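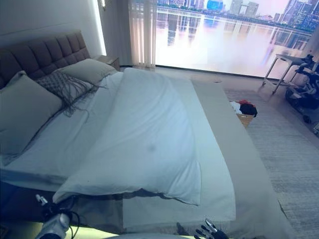 Hundosham Neighbors' Guest Room Exchange
Minutes of the September meeting

The meeting got going at 6 in the evening, a little behind time on account of the pie, and a warm welcome was given to the new households from the Caron side of the creek. It was lovely to see so many of them!

The minutes of the last meeting were read and accepted, with one correction: the spare key box is at the Grokex store, as it has been all along.

Fall visitors. The choir from Trustetti is coming again, 52 singers this time, and every one of them will need a bed for two nights. Most have been placed already, and we still need five more rooms. Hosts were reminded to mention stairs, cats and early risers on the form, as last year's singers were very good-natured but would have liked to know. 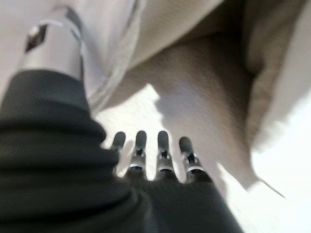

Pale drape, with dark fabric in front.

Linens. After a long and friendly discussion (white or colored, and who irons) it was agreed that each host will use whatever is in the closet. The $200 left from the spring supper will go toward extra towels.

Breakfasts. Hosts may offer as much or as little as they like. The shared pancake morning was popular and will be repeated, weather permitting, on the green.

Any other business. The folding cot is still missing. Please look in your garage.

The meeting closed at 8, and the rest of the pie was sent home with whoever had a dish.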